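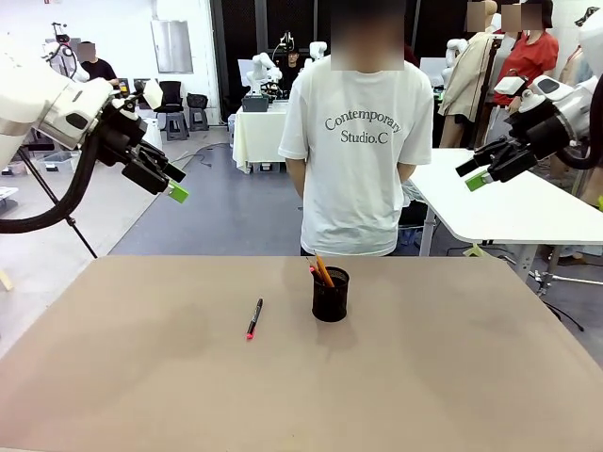
The return of the handwritten letter

4 min read

Declan Hulme posts eight letters a month. Proper ones, stamps and all. Started in May, after a cousin's funeral, and hasn't stopped.

"Took me an hour to fill one side," he says. "My hand ached."

His pen pal club, Hanano, now has 2,918 members. Most under thirty, which suprised him. No app, no forum. A list of adresses and a newsletter.
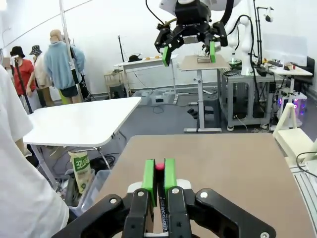
Replies are slow. Twelve days, on a good run. Some never come. He keeps the rest in a bread bin, unsorted, and rereads them on Sundays.

12 comments · 8 shares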